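4.2 Knowing where the camera is pointing

I said in Section 3 that the controller takes only two things from the wrist view: a horizon estimate and a mask of the gripper. I want to spend a bit of time on the first one, mostly because it gave us more trouble than everything else in the stack put together (the grasp scorer included, and that thing had a memory leak until July).

The problem goes like this. Camever, our perception node, gets a pose for the wrist camera from the arm's forward kinematics. That pose is fine on paper. In practice the bracket flexes a little, the hand-eye calibration drifts, and by the end of a long session the projected table plane no longer sits on the real one. We used to recalibrate with a printed target every morning, and I got very tired of it. So we asked whether Camever could correct the camera roll by itself, from whatever it happened to be looking at, with no target and no extra hardware.

What we ended up with is pretty plain. We take a grayscale frame, blur it, threshold it, and fit one straight line to the far edge of the table with RANSAC, 500 iterations per frame. The angle of that line gets compared with the angle the kinematics predicts for the same edge, and the difference goes into a slow filter over the last 50 frames. Then the filtered roll goes to Turnon, the motion planner, as a small correction on the tool transform. Figure 5 is a typical input. 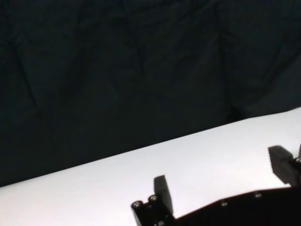

Figure 5. Wrist view used for roll correction.

Turnon never sees pixels, and I'd like to keep it that way. It gets one number and a confidence, and if the confidence is low it simply holds the last good correction. Most of the tuning went into that confidence value. A white tabletop against black cloth, as in Figure 5, is about as kind as an edge gets, and the slanted line comes out cleanly even though the cloth has soft creases in it. The fingers are another story. They are black too, and they stick up over the white surface, so a plain threshold happily lumps them in with the backdrop if the two ever touch in the image. We mask the gripper out first – the mask is computed from the jaw opening, so it moves with the fingers – and only then look for the line. Before we did this, the fit would sometimes lock onto the side of a finger and Turnon would get a wild roll value, which the limiter caught, thankfully!

We also tried the learned edge detector from Tondo, our older pipeline, as a drop-in replacement. It handled cluttered tables better, but it was slower and its confidence was hard to calibrate, so I left it as an option in the config file (set edge_source to tondo) and went back to the line fit for all the runs in this paper.

One limit I should mention: a single line tells us nothing about sliding along it. We correct roll and leave the other axes to the kinematics. When the far edge is out of view, the filter just waits. The next section covers what happens when it waits too long.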